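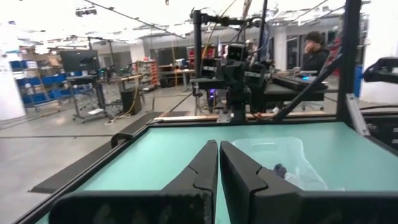

Skikden Hall, craft wing – electrical and fire walk-round

Done by: Perihan Eren
Date: May 2024
Form: the short one. The long one asks the same things in a different order and I've stopped filling it in.

Marks used: OK / FIX / ASK / N/A

1. Exits and corridors

1.1 Main doors open fully from inside without a key. OK
Comment: Stiff on the left leaf. The last report called this "resolved". I had to put my shoulder to it, so I don't know what was resolved.

1.2 Side exit clear, inside and out. FIX
Comment: Clear inside. Outside, two bins parked against the door. I was told they're only there on collection days. It wasn't a collection day.

1.3 Exit signs lit. OK
Comment: All lit. One over the kitchen passage is dimmer than the rest. I'd call it a pass for now and look again in July.

1.4 Emergency lights come on when the test switch is held. ASK
Comment: They came on. The form wants them held for 30 minutes and the logbook shows a tick for that every single month, same pen, same slant. I would like to know who stood there for half an hour each time.

2. Extinguishers and blankets

2.1 Extinguishers on their hooks, pin and seal in place. FIX
Comment: There should be 4. The one by the kiln room is on the floor holding the door open. Put it back and buy a door hook.

2.2 Service tags in date. OK
Comment: In date according to the tags. Gekar did the servicing and their invoice lists the same serial number on two lines. Sent back to them with a question.

2.3 Fire blanket in kitchen. OK
Comment: Fine. The pull tabs had been tucked up behind the case to look tidy. Pulled them down again.

3. Power leads and boards

3.1 Leads tested and tagged. FIX
Comment: Most are. The 2 orange extension leads in the sewing room have tags so faded I can't read them, and a tag you can't read is no tag. Out of use until retested.

3.2 No board plugged into another board. FIX
Comment: Found it again behind the sewing tables. "It's only the radio and a lamp" is what I was told. There was an iron on it as well.

3.3 Heaters. ASK
Comment: The oil heater is fine. The small fan heater came from somebody's house and has no tag. The maker's sticker says Henimine and nothing else I can make out. I don't trust it and would sooner see it gone.

3.4 Safety switches trip on the test button. OK
Comment: All tripped. The label for circuit 7 says "spare", but the urn went off with it. Relabel. 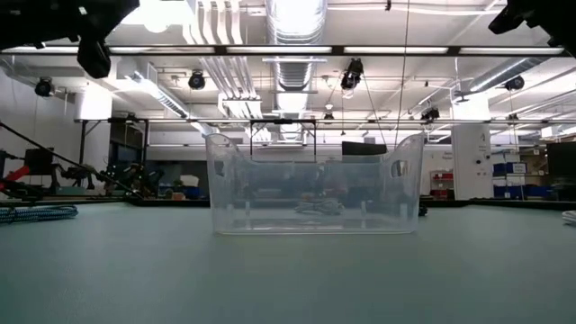
Does a new lead need a tag before it's used for the first time?
Our rule is that it gets looked over and tagged with the date it went into service, even straight out of the packet. The shop's word that it's new doesn't go in the register.

4. Storage

4.1 Paints, thinners and glues in the metal cabinet. FIX
Comment: Cabinet is there and locked, very good, and a tin of turps was sitting on top of it. Lid loose.

4.2 Nothing stacked within half a metre of the switchboard. OK
Comment: First time I've been able to write that. Let's see how long it lasts.

4.3 Shelving fixed to the wall. ASK
Comment: The Tahiri units are bolted at the top only. The quote to add the lower brackets is $325, and that looks steep for an afternoon with a drill. Get a second price.

5. Floors and first aid

5.1 Floors free of trip hazards. FIX
Comment: Corner of the vinyl lifting at the kitchen step. It has been taped over, and the tape is now lifting too. Needs gluing properly.

5.2 First aid kit stocked and in date. OK
Comment: Stocked. The eyewash expires before the next walk-round, so order one now.

5.3 Evacuation plan on display. FIX
Comment: On display, yes, and it shows a wall that was knocked out before I started. The "you are here" dot is in the cupboard.

Carried over from last time: 1.1, 3.2, 5.3. All three were marked as finished. Please don't sign an item off until you've gone and looked at it.

Next check of 1.3 and 1.4: July. I'll bring a chair and hold the switch myself.

P. Eren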